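Home | Diary | Village history | Walks | Contact

Well, I've finally been out to Dekthorpe, after a whole summer of saying I would! September is a good month for it, the lanes are quiet and the blackberries are nearly over, so I wasn't stopping every five yards with a tub in my hand.

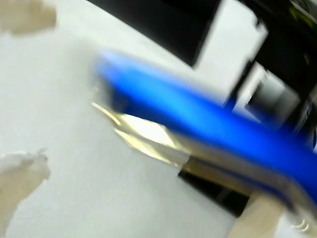 2 min read

I wanted to find the mill. The old county map has it down by the ford, but Clive Wragg (who grew up on the Corari road and has opinions on everything) swore blind it was further up, past the chapel. We walked up past the chapel and found nettles. Then we walked back down to the ford and there it was, or the bottom three courses of it anyway, with an ash tree growing out of what must have been the wheel pit. Clive says that's a sheepfold. It is not a sheepfold.

The chapel is worth the trip by itself. The date over the door is 1865, and it was paid for by a family called Vestergaard who came to run the mill and stayed for 2 generations. I'd always assumed they were Danish, but Ayodele Onyeka at the record office has found a letter where the son complains about being called a Dane when he was born in the next parish. She's promised me a copy. There's also a bill for the chapel roof, and I'm dying to see what they paid for slate.

I can't get to the bottom of the hamlet's other name, though. Older people still call the top end Hinow, and it's on one tithe map and then never again. Was it a farm? A field? Clive thinks it's just "high now" said badly – I think he made that up on the spot.

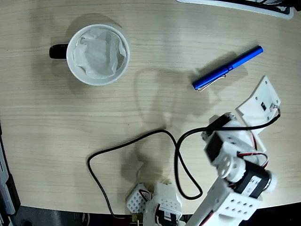 The other thing I keep turning over is how many people lived there. One of the old guidebooks gives 3000, and that has to be a printer's slip. You couldn't fit them in if you stood them in the beck. Take a nought off and I'd still want to see where they all slept.

Got home at half past four with wet socks and a bit of broken clay pipe, which is now on the kitchen windowsill with the others. Next time I'm taking the top path and a proper pair of boots, and I want to look along the hedge behind the chapel, where the ground drops away in a very straight line. Could be the old leat. Clive will say it's a ditch.

3 comments | 2 shares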